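Kiyoshi Kawaguchi
Lesezeit: 2 Min.

1/ Der Umzug rückt näher und ich habe endlich mit den Büchern angefangen! Die ersten Kartons sind voll und ich bin völlig im Packfieber.

2/ Im Mai bei Toom Packband geholt, dazu braune Kartons in zwei Größen. Die kleinen für Bücher, die großen für Bettzeug. Beste Entscheidung überhaupt, mein Rücken feiert das jetzt schon. 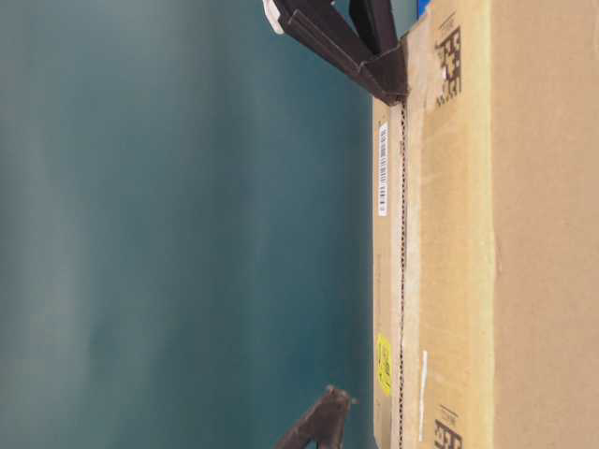

Zuletzt geändert: 18:40 Uhr

3/ Große braune Pappe vor Blaugrün – ich mag diese Farben zusammen so sehr, dass ich im neuen Flur genau so streichen will!!

4/ Alte Barcode-Aufkleber lasse ich übrigens dran und schreibe mit dickem Filzer groß daneben, in welches Zimmer der Karton kommt. Geht superschnell.

5/ Bis zu 60 Kartons werden es wohl am Ende. Morgen ist das Geschirr dran, darauf freue ich mich richtig – wie packt ihr Gläser ein? Zeitung oder Handtücher?

429 Gefällt mir · 2 Mal geteilt
Diese Seite verwendet Cookies. Einstellungen verwalten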